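# How a Team Gets Its Song

*A page for younger readers from the Hosudia Museum of Sport and Music*

Many sports teams have a song of their own. Supporters sing it before a match, players hear it as they walk on to the field, and children learn it long before they learn the rules of the game. This page explains how such a song is made and how it reaches the people who sing it.

## Who asks for the song?

A team song usually begins with the people who run the club. They decide that they would like one, and they write down what it should say. This short set of notes is called a **brief**. It might ask for the name of the town, the colours of the shirt and a chorus that is easy to remember.

The Dollell cricket club sent out its brief in September. It asked for a song that a child of six could sing and that would last no longer than a drinks break. The club received 68 entries. Some came from musicians, and some came from schools.

## Words and tune

The person who writes the words is called the **lyricist**. The person who writes the tune is called the **composer**. Sometimes one person does both jobs.

Words for a crowd must be short. A large number of people singing together cannot keep up with long lines, and the sound takes time to travel from one side of a ground to the other. For this reason the Dollell chorus has only 20 words, and four of those are the name of the club sung again and again.

The tune must also stay within a small range of notes. If it climbs too high, many people stop singing – and a team song with a silent crowd is of little use to the team.
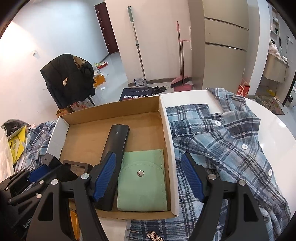 When the words and tune are ready, the song is recorded. The singers and players are often recorded one at a time, each on a separate **track**, and the tracks are then joined together. This joining is called **mixing**. The sound of the crowd may be added at this stage too. Small things used in daily work are best kept together where they can be found, and a shallow cardboard box will do the job well: the one in the picture holds a long black object shaped like a remote control and a mint-green pouch that closes with a silver snap button. A recording needs the same sort of order, so every track is given a name and a number before mixing begins.

The Dollell song was recorded at the Bunnag Hall over two days. A choir of schoolchildren sang the chorus, and the club's players sang the last verse. The players needed more attempts than the children did.

## The music video

A music video is a short film made to go with a song. The person in charge of it is the **director**. The director plans each part of the film on paper first, in a row of small drawings called a **storyboard**.

Players in a video may pretend to bat or bowl while the song is played through loudspeakers. They move their lips to the words, and the recorded song is put over the film afterwards. This is known as **miming**.

## The launch

The first public playing of a song is called a **launch**. The Dollell song was launched on 28th December at the Porness Ground, where 374 guests heard it before anyone else. Copies of the words were handed out at the gate, and by the second chorus most of the guests had joined in.

## Older songs

Team songs are not a new idea. Before recordings could be bought, words were printed on single sheets of paper and sold outside grounds. The museum keeps 1476 of these sheets. Many use the tune of a hymn or a folk song that people already knew, with new words about the team.

## Something to try

Choose a tune you know well. Write four short lines for your school team or your class, and ask a friend to sing them with you. If your friend runs out of breath, take some words out and try again.

Song sheets made by visitors may be left at the museum's front desk. Please write your first name and age on the back.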